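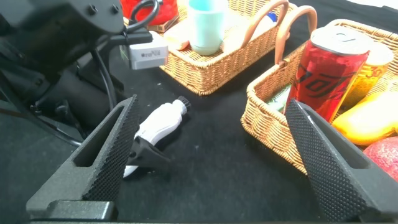
Nusrat Bhattacharjee tells me that a basket is just a drawer with the lid off, and that anyone who says they have tidied a room by putting things into baskets has only moved the mess up off the table and given it a handle. She wrote this underneath my last column, the one about hall closets, and she wrote it at some length, and I have been carrying it around with me ever since the way you carry around a remark from a dinner where you thought of the right answer in the car.

Last updated: September

So let me give the answer now, and I hope she reads it, and I hope she has a cup of something beside her, as it may take me a while.

I am in favor of baskets. I am in favor of the plain kind, tan wicker, rectangular, with a handle curving over, the kind that has been sold in every hardware store and church rummage sale I've ever set foot in. I would go further and say that for the small loose things of a household, the cup that came upstairs and never went back down, the bottle of whatever it is you use on the sink, the odds and ends with colored tips and caps, I don't know of a better answer, and I have tried a good many of the others.

I have tried the clear plastic bins. We had a whole wall of them when we lived on Skongate, stacked in the laundry room with labels my husband had printed, and they were lovely for a month. Then one evening somebody wanted a thing out of the bottom bin, and the five on top had to come down, and they never went back up in the same order, and by spring the bin marked BATTERIES had gift ribbon in it and the batteries were in my coat. A lid is a small thing to ask of a person, but you're asking it forty times a week, and you're asking it of people who are late and have a sandwich in the other hand. I stopped blaming my family for those lids long ago. I blame the lids.

I have tried drawers, which is what Nusrat would have me do. I like a drawer for things that lie flat and belong to one another. Forks, dish towels, envelopes. But a drawer is fixed to the wall, more or less, and the mess isn't! The mess is on the coffee table and the stairs and the end of somebody's bed. To put it in a drawer you have to walk each piece of it home, one at a time, and on the fourth trip you see a magazine, and that's your evening. With a basket you go to the mess. You bring the basket over to the table, you set it down right there, and in goes the cup, and in goes the bottle lying on its side, and you haven't taken a step. Then you pick the whole business up by the handle and walk it through the house once, dropping things off like a mailman.

That walk is the part she leaves out, and I'll grant her that plenty of people leave it out at home too. I've done it myself. There was a basket on our landing for most of a winter that was supposed to be going up to the bathroom, and it got so that we'd go and fetch the nail scissors from the landing as though that were where nail scissors lived. If this is what Nusrat means by giving the mess a handle, then yes, guilty, and I expect half of Lolcombe is guilty along with me.

But I don't think it's a fair charge against the basket. A basket that sits there full is at least sitting there where you can see it. You can look over the rim and see a mint-colored cup standing up in it and think, well, that wants washing. The same cup at the back of a cabinet could stay there until the house was sold. I know this because when we did sell the house, I emptied the cabinets, and I met dishes I had honestly grieved for. An open top is a kind of nagging, and a mild one, and I've come to think a household needs a little of it.

Here is where I'll part ways with some of my own side, though. There is a fashion now for baskets you don't use. You'll have seen them on shelves in the furniture places out by Histilside, whole rows of them, all one size, with a linen liner tied in bows, and I asked the price of a set and was told 384 dollars, and I laughed, and the young man was very kind about it. Those aren't for putting things in. They're for looking as if you've already put things away. I have a friend with eight of them in her living room and I've never seen her touch one, and when I peeked (I did peek, and she knows) they were empty except for the receipt.

Mine came from Wanigasekara, the housewares shop with the brooms out front, and cost me 14 dollars apiece, and there's nothing tied on them. One has a place by the handle where the weave has started to give, and a bit of cane sticks out and catches on sweaters. I keep meaning to snip it.

I do think two is the right number to work with, and I feel more strongly about this than is probably reasonable. With one basket you can only gather. With two, side by side on the table, you can sort while you gather, and sorting is most of what tidying is. Stays in this room, goes to another room. Or kitchen and everywhere else, if it's after a meal. I wouldn't go to three. I went to three once, and I stood there holding a tape measure for so long, wondering which of the three it deserved, that the coffee went cold. Two choices a tired person can manage.

And clear the table down to a cloth before you start, if you can stand to. We use a dark one. I picked it up from my mother, who would throw a dark blanket over the dining table before she went through the sewing things, so that every pin and white button showed up against it. Pale plastic things in particular have a way of vanishing on a pale table. On black cloth a little white bottle fairly shouts at you, and you can't very well walk past it and say you're done.

What does belong in them? I've had letters on this, and people are stricter than I am. One man wanted it known that cups should never go in with cleaning things, and I suppose for anything that stays there overnight he's right, and I wouldn't leave an open bottle of anything next to something I meant to drink out of. For the five minutes it takes to walk through a house, with the caps on tight, I can't get worked up over it. Heavy things at the bottom, cups standing up so they don't tip their dregs on the mail, and nothing wet, because wicker holds on to damp and will smell of it until summer. Beyond that I'd leave people alone.

Nusrat's real complaint, I think, if I read her comment over again slowly (it ran to more than 700 words, longer than some of my columns), is that baskets make us feel finished before we are. The table is bare, the room looks better, and we sit down. She believes in finishing. She says she doesn't sit until the last thing is in its place, and I believe her, and I'd bet her house is beautiful and that she is on her feet in it a great deal.

I like to sit down. I like to sit down with the table clear and both baskets by the stairs with their handles up, and know that what's left of the job has been gathered into something I can lift. There are evenings when that's as far as it gets. The children's things are in there, and the good scissors, and a round thing off the lamp that I'm going to ask about in the morning. If somebody comes to the door I can have both of them in the bedroom before the second ring, and I'd like to see her try that with a chest of drawers.

She's welcome to come over and look. I'll wash the cup first.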